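The Nelcombe Awards, Watched From My Couch

May 14, 2021

I sat through all of the Nelcombe Screen Awards last night so that you could do something healthier. The stream froze twice before the host had finished his first joke, and I can't say the freezing hurt it.

Karabo Adams won for lead actor, again. I like Adams. I liked him in Tultholm, where he spent most of the season staring at a lake and looking as if he owed it money. But he also took the fan vote, and his thank-you list covered his dentist and both of his trainers. 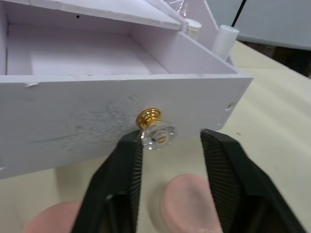 The dresses

Lots of silver, and one cape that needed its own seat. Theda Kasten wore plain navy and looked like the only person there who planned to eat dinner. She was up for 2 awards for Ivitz and won neither, which is a crime. Her courtroom scene in the finale, set in 1868 and lit by what I'd swear was one candle, is the best thing I've seen since March.

The fan vote got over 2000 entries, according to the host, who said it as if reading out the population of China. I sent in a few of those myself. They were all for Kasten, so you can see how much pull I have.
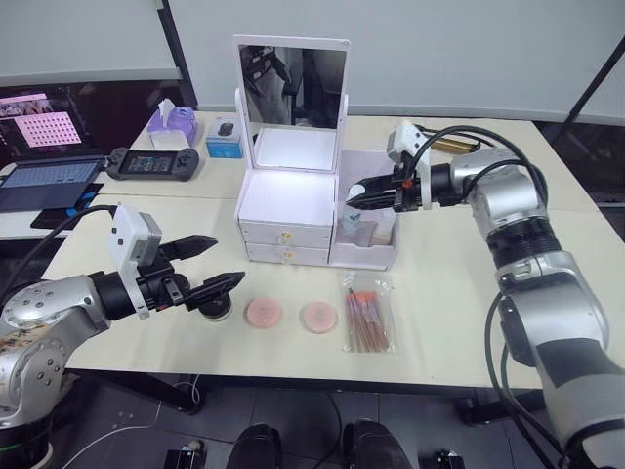
Vanity organizer, with a small round black case on the table.

Next up is the Ivitz reunion special. I'll be watching, with snacks, and with my grudge in good working order.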